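Home Catalog Grippers Guides Support Contact

Handling / Soft-contact accessories / Good practice

28th December, by Davoud Ranjbar

Ditolier Finger Wrap Kit

We get a lot of mail about padded fingers, and I love every bit of it. People send us their taped-up, socked-up, foam-glued grippers and ask if the real kit is worth having. So I've made this page do double duty: it tells you what is in the Ditolier kit, and it sets down the house rules we follow at Kudeo when we put anything soft between a robot finger and a part. Use the rules with our kit, use them with somebody else's, use them with a roll of wipes from the supply closet. They hold up in all three cases.

What you get

The kit comes as a flat box with lint-controlled wrap sheets, 5 reusable cuffs to hold the wrap at the base of the finger, a go/no-go gauge for wrap thickness, and a printed log card. The order code is 1068 for the standard sheets and 916 for the narrow ones, which fit inside small bores. Cuffs are sold on their own too, and you will want spares – they love to roll under benches.

The sheets are plain white with no print and no scent. I pushed hard for that. A colored sheet looks great in a catalog, but on a white sheet you see a smear of grease the moment it gets there, and a smear of grease is what you are looking for when you check a wrap.

Who it suits

Anyone gripping molded sleeves, clear or frosted tube, coated rings, polished collars, lenses in holders. If a bare finger leaves a witness mark that your customer sends back to you, this kit is for you. It also does a fine job in labs where the part changes every day and a machined soft jaw would be out of date before it was delivered.

It doesn't suit hot parts, oily parts, or anything with a burr. A burr grabs the fibers and keeps them. Deburr first or go to a molded pad such as the Plovunen series, which we also carry and which I like very much for rougher work.

Our rules for wrapped fingers

Risk assessment first. A wrap changes the grip, so it changes the assessment. Friction is different, opening width is different, and the position at which the gripper reports "part present" is different. Write a line in the assessment for each of those before the first powered grip. If your cell was signed off with bare fingers, the signature covers bare fingers.

Wrap both fingers or neither. With one padded side and one hard side, the part will settle toward the soft side as the force builds, and your taught position drifts with it. Even when only one face of the part is delicate, we wrap both.

Re-teach the open and closed positions. Do it at reduced speed, with the guard closed or the enabling switch in hand. I still meet people who skip this step and then wonder why the part-present signal comes on with an empty gripper!

Wrap from the tip down and finish in the cuff. The loose end should never face the direction of travel. Leave the base of the finger bare so the cuff has something solid to bite on.

Gauge it. Our go/no-go gauge slips over the wrapped finger, and if it won't pass, the wrap comes off and goes on again. Squashing it flat with your thumb to get it through doesn't count, tempting as it is.
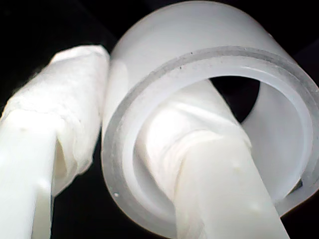 Inside-and-outside grips on a sleeve get their own paragraph, as they are my favorite kind and the kind most often done carelessly. With one finger in the bore and one against the outer wall, the whole load goes through a single thickness of plastic. Start at the lowest force your gripper can hold, and raise it only until the part stays put through a slow test move. Watch any step or ledge inside the opening, where fabric can catch on the way out. And back the inner finger straight out along the bore before you rotate the wrist – a folded wrap dragged across a rim will shed, and then you are cleaning the part you meant to protect.

Is a wrapped finger still covered by the gripper maker's force rating?

Treat the rating as an upper limit for the gripper itself and measure your own holding force with the wrap on. The maker tested bare or factory-padded fingers, so the figure says nothing useful about friction through cloth.

Changing and logging

Change the wrap at the start of each shift, after any dropped part, and any time you see a stain or a pulled thread. Lock out the cell before your hands go near the fingers. Air-powered grippers need the pressure dumped as well as the valve closed. Fill in the log card with the date, the sheet code, the gauge result, and your initials. Keep the last 3 cards by the cell so the next person can see if wraps are wearing out faster than they used to. A wrap that suddenly lasts half as long usually means a finger has gone out of line or the approach angle has been touched.

Inspect the part too. A bright lamp held low across the surface against something dark will show fibers and specks that room light hides completely. We do this with the first part after every wrap change, and I'd ask you to do the same.

Fit

Standard sheets and cuffs fit straight, flat-sided fingers. For tapered fingers order the Teixeira adapter sleeve, which squares up the base so the cuff closes evenly. Round fingers are on our list for March, and the early samples on my desk are lovely. If you have an odd finger shape, send us a drawing with the width, depth, and free length marked, and tell us what the part is made of. I read these myself and enjoy the strange ones most.

Storage

Keep sheets in the closed box, away from sawing, sanding, and cardboard cutting. Cuffs can be washed in mild soap and air dried. Used sheets are trash – please don't turn them inside out for a second go.

Related: Plovunen molded pads Teixeira adapters Log cards Back to Handling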